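Graritz bench notebook
July, bags and pouring

Bag morning! I have been looking forward to this since Leszek cleared the good bench for it. The question for this whole notebook is how a soft bag behaves once it has been opened, and whether what's inside ends up in the dish or all over the table. Soft bags are so much more fun than boxes. A box has one way of sitting. A bag slumps, folds over its own label and changes shape every time some of the contents leave it.

Started with the label on the pink one, because I can never leave a label alone. It has DONG PET in thin capitals with 小冻 in fat black characters next to it. There's a little line drawing of a scoop and a litter tray, a short instruction ending in 5~7cm (I take that to be how deep to fill the tray, Tatiana can correct me), and then 主要成分, main ingredients, with the small print under it. All nicely laid out if the bag would ever lie flat. Once it crumples, the panels slide under each other and you have to hunt for the one you want. The rolled edge is the part I like best, it twists into a tight little strip and pulls everything near it out of line. 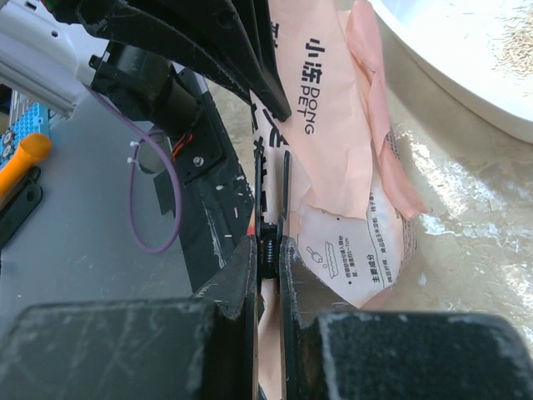

Which brings me to mouths. A soft bag wants to close itself. You open it nice and wide, tip it over, and the film on the upper side sags down and chokes the flow, then it all lets go together. Igor and I argued over this for most of the morning. He thinks the fold-back is the answer: turn the top down into a cuff so the mouth has a stiff lip. I think the cuff catches grains and throws them sideways later, when you've stopped watching. We tried both ways with the Arollow scrap film, 5 pours each, and I have to admit the cuff came out better than I wanted it to. The first rush is much gentler. There are still strays hiding in the fold afterward, so I'm claiming half a point.

Other things worth keeping:

Hold low on the bag and the pour is steadier, but you squeeze the contents toward the mouth. Hold high and the weight swings. I keep going back to a low hold with the bag almost on its side.

A shallow dish with a raised rim is great for seeing where things land. The white one from the Skekby box is perfect for this, pale grains and all, as long as you get your eyes down near the table. Leszek wants a dark dish. He may be right, I just like this one.

Rounded corners are a blessing at cleanup. Everything sweeps out.

Grains pile up under the mouth and a few always skate off across the bottom of the dish. How far they skate depends on the drop, so lower is better, until the lip of the bag touches the rim and you get a mess of a different kind. There must be a sweet spot. Finding it is the job for the 2 o'clock session and I'm far too excited about it. 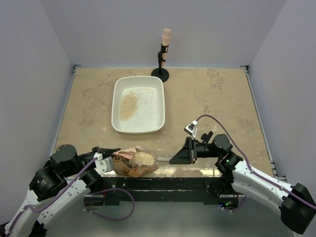 Marcela Pešek: try a pause halfway through. Tip, stop, let the heap settle, then tip again. I do it with flour at home and hardly lose any. Also please weigh the bag before and after, "looks like less" is no good to me.

Fair on both counts. Scale is coming down from upstairs, and the pause goes into the next set. If it works I'll write her name beside it in big letters.

To do: ask Dalibor for more of the thin film. Sweep under the bench — properly this time, I could hear crunching at lunch. Put the cuff version and the plain version side by side with the same amount in each bag.

4 comments · 2 shares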